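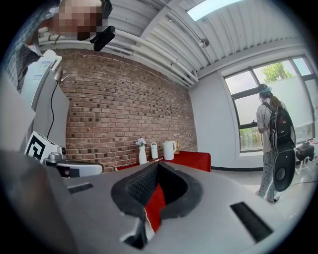
February, Friday, late morning

Kitchen chores again, and I'm in a very good mood about it. The question on the whiteboard is still the one Rekha Mathew wrote up when we started: can a machine make the tea and clear up afterward, start to finish, without one of us stepping in? Today's answer is no, but it's a much more interesting no than last month's!

Kettle first. Lifting by the handle is close to solved as far as I'm concerned. We did 9 lifts with the Hurus policy, base empty, kettle half full, and 8 were clean. The miss was a bad approach angle: one finger went under the handle and the other pushed on the body. It noticed the slip, backed off and sat there until the timeout. I'd love to see it try again by itself. A four-year-old would.

Putting the kettle back on its base is another story. The policy lowers it nicely and then lets go as soon as the force reading jumps, and the force reading jumps whether the kettle has seated or is just riding on the rim. Rekha thinks we should add a little wiggle before release, which is what people do without thinking about it. I watched myself do it three times at lunch – she's right, I turn it a few degrees each way and feel for the drop. So the next batch of demos will have the wiggle in every one, done slowly.

Canister. Taking the lid off works if the lid is loose. Putting it back on works about as well as you'd expect from something that can't feel a tilt. I tried a new set of pads from Flident on the fingers, softer than ours, and the grip on the lid knob was lovely, no creep at all. They do pick up dust from the counter, so wipe them between runs. I forgot and lost most of an hour wondering why things were sliding.

Wiping the counter. This is the one I'd show a visitor. The Limsakul planner makes long overlapping strokes, goes around the vase with a sensible margin and comes back for the strip behind it. It still can't tell a stain from a shadow, so it cleans everything with equal devotion, and for a kitchen that's fine by me. 80 seconds for the whole counter. I can do it in far less, but I don't enjoy it and I miss the corners.

Where it falls apart is stringing the chores together. Kettle, then canister, then wipe: 6 attempts, none complete. Each step leaves things a little off from where the next one expects them. The canister ends up two fingers' width to the left, the next grasp starts from a pose it has hardly seen, and away we go. More demos with messy starting positions, then. I've been too tidy when I reset, guilty as charged.

Noklow called about the shop-floor version (sorting returned parts into bins). I told them bins are easier than kitchens in nearly every way and they sounded almost disappointed. Quick trial for them once the kettle base is sorted out.

To do
– wiggle demos, kettle full as well as half full
– shift the canister and vase between takes, a different spot every time
– ask Flident if the pads come in a harder grade
– longer timeout and one automatic retry on the handle grasp
– Rekha: can the wipe planner skip areas it has already covered in the same session?

Rerunning the full chain after lunch with the retry switched on. I want one complete cup of tea out of this by the end of the month, and I think we'll get it.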